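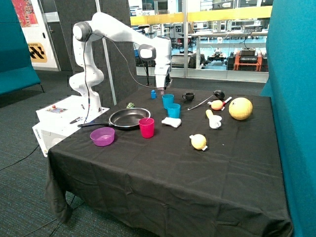
Cups, the frying pan and the play fruit, set out on the black cloth at Ascombe.

Play kitchen corner: what we have and what we could use

It has been a good long while since we wrote anything about the play kitchen, and so many of you have asked after it in the hallway that we thought it deserved a proper item of its own this month. The collection has grown a great deal since May, mostly thanks to the families over on Paltov Street, who must have emptied every toy chest they own! We now have 62 pieces in the big bins, from bowls and mugs to a whole orchard of pretend fruit, and the toy banana and the lemon are still the ones that get asked for first.

The purple bowl and the red cup are staying in the everyday bin, and so are the turquoise cups, which stand up to just about anything. The ladle and the frying pan go out with the soup set — please bring them back together if you borrow them, as soup without a ladle has led to tears more than once. The big yellow ball isn't kitchenware at all, of course, but it has always traveled with this bin and we would not dream of splitting them up now.

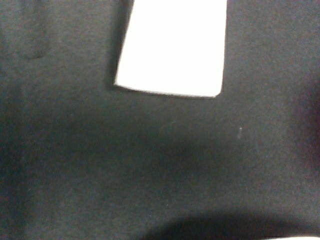 Cloths are the next thing on our minds. We have two table covers that get used every week, and we would dearly love a third, so that one can be in the wash while the others are out. A dark one is very forgiving of juice and crayon, but it does show every little bit of fluff. Pale things look wonderful on it, all the same, and a plain white card stands out so nicely against the dark gray that we are thinking of making menu cards for the little cafe game, with room for the children to draw their own specials.

If you have a cloth to spare, or a few play dishes your own children have outgrown, the drop-off shelf is just inside the Clavitico Room and is open until 6 in the evening. Wooden spoons are especially welcome, and so are plates, which we never seem to have enough of. Please give everything a quick wash first and leave out anything chipped.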